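January, Wellevby bench, started 8:15

Carton compression, Trokomora board, second series. Continues from the notes on the first series, where the platen was out of level and the results were thrown out. Platen shimmed and checked with the feeler gauge at all corners before starting. Jörg Petersen checked it again after lunch, no change.

Material: 29 blanks from the Grirkel delivery, single wall, same lot number on every bundle. Blanks with crushed flutes at the score line were set aside before numbering and are not in the 29. Glued on the manufacturer's joint only. Bottom flaps taped, top flaps folded out and left open.

Conditioning: 2 sets. Set A in the dry room, set B in the Ayele cabinet with the damp program. Both left overnight. The cabinet door seal is still poor at the lower hinge side, so nothing was placed on the bottom shelf. Blanks stood on edge with spacers between them. Erecting them before conditioning would give more even exposure on the inside face but the cabinet does not have room for it.

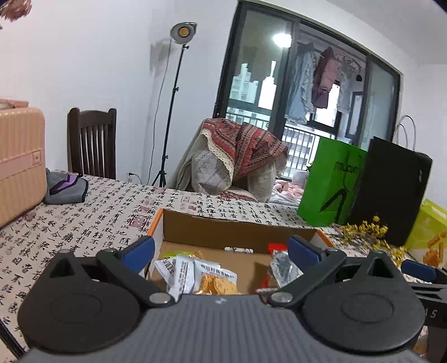 Open-top cartons lose the stiffening that closed flaps give to the upper edge, and the edge starts to bow outward well before the corners give way. Contents can delay this if they are rigid and fill the carton to the walls. Tins do it, bottles do it in part. An open box of assorted snack packets, like the one with the orange rim, should be treated as empty for stacking purposes, as the packets deform long before the wall does and take no useful share of the load. All runs today were therefore done without fill. If someone wants a figure for filled cartons it should be a separate series with the fill specified by weight and type.

Results, median peak load:
Set A, dry room: 695 N
Set B, cabinet: 655 N

The drop is smaller than expected from the board data. Possible causes, in the order I would check them:

Time out of the cabinet. Each set B blank was erected, taped and squared on the bench before going under the platen. Board gives up moisture quickly at the surface. The time between cabinet door and first contact was not logged and should be.

Cabinet not reaching the set point. The chart shows a flat line but the sensor is near the fan. Put the spare sensor on the middle shelf and compare.

Tape. The bottom tape was the reinforced kind from the packing room. It may hold the lower edge square under load and hide part of the effect. Repeat a few with plain paper tape.

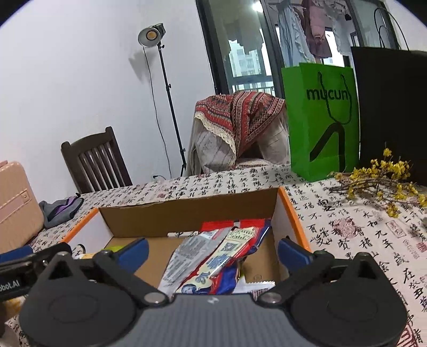
Failure mode was the same in both sets: bow in the long panel, then a crease running diagonally from the upper corner, then collapse of the short panel. Set B creased more softly and the load curve came down with a rounded top. Set A gave a sharp peak. One set A carton failed at the glued joint and was excluded from the median. Joint kept in the sample drawer, label it before it gets lost.

Preload setting was left at the old value for the first set A carton. Rerun not possible, carton already crushed. The recorded deflection for that one is not comparable but the peak load stands.

To do:
Log transfer time from cabinet to platen, stopwatch on the shelf.
Moisture content by oven on offcuts from both sets, cut at the time of test.
New door seal for the cabinet.
Ask Grirkel whether the liner is the same on both faces. The inside looks rougher to me.
Jörg to send the load curves as plain text files, the export format from the test machine drops the units.

Stopped 16:40. Platen left raised, power off at the wall.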